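3.2 Collecting the demonstrations

We should say a little about how the demonstrations were gathered, as the manner of gathering them shaped the data a good deal more than we had expected when we drew up the plan in December. All the teaching was done by hand. The demonstrator sat beside the bench, took hold of the arm and led it through the job from start to finish, and we recorded the joint angles, the opening of the gripper and the view from the wrist camera as they went. We had at first meant to do everything by remote control, with the Cliter handset that Zacharopoulos describes, and we still think it a fine tool for lifting and placing. Inside a desktop computer, though, our demonstrators wanted to feel when a finger was brushing against a cable, and the handset could not give them that.

The work itself is the sort of thing done every day at the Holtdale repair centre, whose staff were kind enough to let us watch them for a good while before we settled on our tasks. A desktop machine is opened, a part is reached, and it is freed without disturbing its neighbours. Put like that it sounds simple enough, but the space is tight, and the cables seldom lie the same way in two machines, even when the machines are of the same model. We therefore asked our demonstrators to leave the cabling however they found it, and to bring the fingers in by whatever path seemed natural to them (Figure 2).

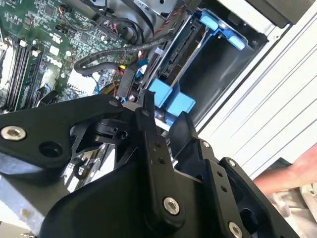 Figure 2. The gripper inside an open Dell desktop during hand-led teaching, seen from the wrist. The blue latches at the lower end of the drive cage lie just beyond the fingertips.

In all we kept 372 demonstrations, given by 6 people. Each of them had 20 practice runs before we recorded anything we meant to use, and we would warmly urge other groups to be at least as generous. People who are new to leading an arm tend to push from the shoulder and hurry the last few centimetres, and it takes a while for them to trust that the machine will follow a light touch. Akua Tetteh, who trained all our demonstrators, had them talk aloud as they worked during practice, and we found that this slowed them down very nicely.

Two matters came up often enough to be worth passing on. The first is that a guiding hand quite easily strays into the wrist camera's view, and a model trained on such pictures may come to lean on the hand as a clue. We kept these recordings, but marked them, and Section 4.1 compares the results with and without them. The second is that demonstrators paused at very different points, some before entering the chassis and others only once the fingers were close to the part. We trimmed pauses longer than 2 seconds and left the shorter ones alone, having found with the earlier Bratum recordings that cutting every pause made the learned motion rather abrupt near the cables.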